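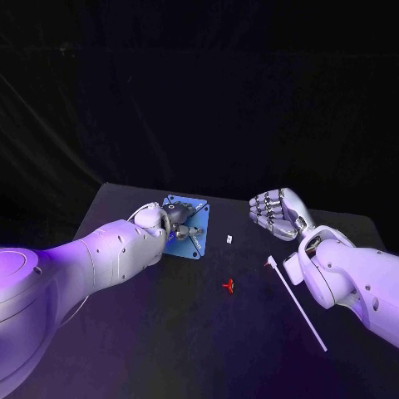
Week 6 — Automation on the shop floor, part 2

Handout for 2020-02-11. Bring it back in May for the review session.

Case: Tusus, small-parts assembly. Bench work on flat plates, blue ones mostly, plus little white and red plastic bits. Two-handed job. Before the change: 69 people on the benches, 30 on each main shift, the rest floating.

What got automated
— holding the plate, placing parts, same motion all day
— NOT part sorting, not rework, not deciding when a plate is bad

Why two arms? Old benches had a clamp. People hated the clamp. A second hand does the same job and lets go when you need it to. Compare the Lubis reading, where they kept the clamp and used one arm — slower, cheaper, fewer complaints from maintenence.

The hands are the pricey bit. Jointed metal fingers, both sides, and on this job both can work over a single plate.

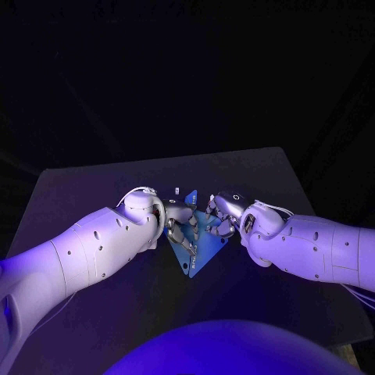
What changed for people

1. Job titles. "Assembler" became "cell tender". Same pay for the first year, then a new scale. Read the Gomamcombe agreement, section 2.

2. Pace. Used to be set by the person. Now you wait for the arms, or they wait for you. Workers said the waiting was more tiring then the work.

3. Skill. Feel for a badly seated part — who has it after 30 months of watching? Tusus had no plan for this. Ask why.

4. Talk. Benches faced each other, cells don't.

For next time: read the Bestotness chapter, skip the appendix. One page on item 2 or 3, your own workplace if you have one. Hand in on paper pls.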